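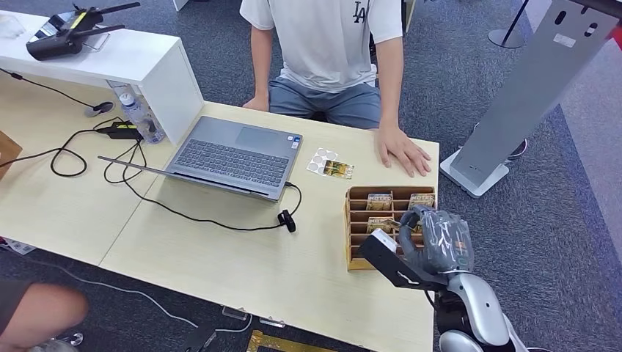

Progress report to the Sheehan small projects fund
Desks and storage, Plummont office
Prepared by Irfan Lodhi, 02/09/2026

You asked for a short account of where the money has gone and whether the desks are any tidier. The first part is easy. The second depends on which desk you visit and how kindly you look at it.

Twenty wooden organizers have been delivered and handed out. They have slots of different sizes, and they came without instructions, so each owner has developed a private system and will defend it. The notepads with the yellow and brown covers have been the surprise success. They say NOTES on the front, which leaves little room for misunderstanding, and people do seem to put them back in the slots. I had expected the slots to fill up with takeout menus. Give it time.

The shelf risers are also in. The idea was to gain a second level on each desk, and we have. We have also gained a dark area underneath, where a water bottle and a power adapter can live together for months. Tariq Swati has asked for a rule about what goes under a riser. I have asked him to draft it, and he has gone quiet.

Cables are where I have less to show you. Every desk has a round grommet set into the top, and the plan said that cables would go through it. At present they mostly go past it. A laptop charger, a couple of leads to nowhere in particular and whatever else got plugged in during the spring can cover the left side of a desk in an afternoon. Plolix quoted us for under-desk trays in May and then revised the quote upward – twice – so we bought plain ties and clips from Trurkmont instead. They are in a box in the supply closet. I am told the box is very neat.

Labels: we ordered 500 round white stickers to mark cable ends, one for each end of each cable. Sheets of them are now on desks. The cables remain anonymous. I would like to set aside one morning for everyone to do this together, with coffee, and I will report back on whether anybody can still identify what they own.

Spending to date is 3848 dollars, covering the organizers, the risers, the notepads, the stickers and the ties. That leaves 1017 dollars. I propose to keep this for trays if a sensible price turns up, and otherwise to spend it on a second set of risers for the meeting room, where the remote controls and small gadgets still end up on the windowsill.

Still to do before the next report:
- fit the ties and clips, starting with the desks nearest the door
- flatten and remove the leftover cardboard boxes
- get the riser rule from Tariq, or write it myself
- collect spare notepads and find out who has six

One request. The original agreement asks for a "clear desk score" from each person. We tried it, and everybody gave themselves full marks, including me. If you are willing to drop it, I would be glad to send a paragraph from each team in its place.

Irfan Lodhi

Recent reports
Plummont office: desks and storage, first report
Plummont office: meeting room chairs, final report
Supply closet shelving: request for extension
Kitchen cupboards: closing statement
Guidance for grant holders: what counts as furniture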